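Pultdale Parts Catalog
README and data card, second edition

Hello, and welcome! Pultdale is a catalog of fan-made building brick models, put together by a small group of adult builders who got tired of losing their own instructions. If you have ever built something you were proud of, taken it apart for the bricks, and then wished two years later that you could build it again, you will understand how we got started.

The catalog holds 299 models. For each one there is a parts list, a set of building steps, and a page of notes from the builder. The notes are my favorite part and I would urge you to read them even if you only came for the lists. Builders are generous people when you ask them why a hinge is where it is.

What is in the download

models.csv has one row per model, with its name, the builder's handle, the theme, the stud length and the difficulty.
parts.csv has one row per part, per color, per model. It is the big one, so give your spreadsheet a moment.
steps/ has one folder per model, with the building steps as plain text.
notes/ has the builders' notes, lightly edited for spelling and otherwise left alone.
swaps.csv lists the parts that can stand in for one another. Kiran Awasthi wrote most of it over one very long September, and it has saved me more money than I care to add up.

The largest model is Gezer, a walled hill town with a gate that opens and a water tunnel you can only see if you lift off the market square. It takes 1,947 parts, a lot of them tan, and tan slopes are not cheap at the moment, so price it out before you fall in love. The smallest is Fladis, a little ferry with 12 parts that my nephew can build faster than I can find the bag it lives in.

How the models were gathered

Builders sent us their models by mail, by upload, and in a few cases in a shoebox. Edvin Ljungberg rebuilt every one of them from its own steps before it went into the catalog. When a step didn't work he wrote back to the builder and they sorted it out between them, which is why some folders have a file called fixes.txt. We kept those files in. They make good reading if you are learning to write steps yourself.

Colors were a headache. The same gray has gone by several names over the years, and builders tend to stick with whichever one they grew up with. We settled on one list (see colors.txt) and changed everything to match. If you spot an old name that slipped through, please tell us.

Difficulty

The scale goes from easy to stubborn. Easy means you could build it with a child on your lap. Stubborn means there is at least one step where you have to hold two loose sections together and press from underneath, and you may want a second pair of hands. Darham, the lighthouse, is the most stubborn thing we have, thanks to the spiral stair, and I have still never got it right on the first go!

Sorting your parts first

I know plenty of builders who tip everything out on the carpet and start. I did it for years. But for anything bigger than a car I would gently suggest sorting by shape before you sort by color, because a red plate in a pile of plates is easy to find and a plate in a pile of red is not. Shallow trays are fine, and so is a board on the table.

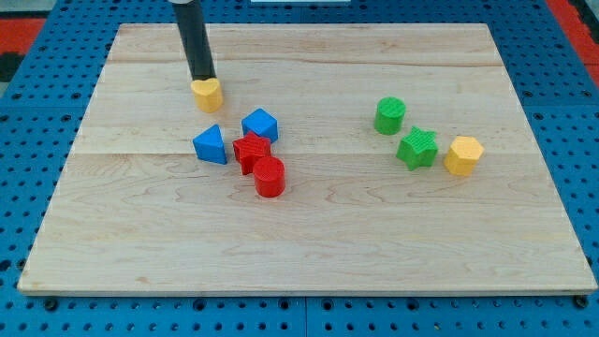

Colored shape blocks on a maple board.

Known problems

Stud lengths in models.csv were measured by hand and may be one stud out on the curved models.
Two of the older train models call for a motor that is hard to find now. The swaps file has a push-along version of each.
Stickers aren't included anywhere. Where a builder used them, the notes say what they showed.
The steps for the Darham stair read much better if you print them.

Using the catalog

Build anything you like, change it, give it to a friend, show it at your club. We only ask that you keep the builder's handle with the model when you pass it along, and that you don't sell the steps.

Corrections go in the fixes folder or straight to Edvin, who answers slowly but always answers. New models are very welcome, shoeboxes included. Put your handle on the lid and tape it well.

Last updated 13 April 2022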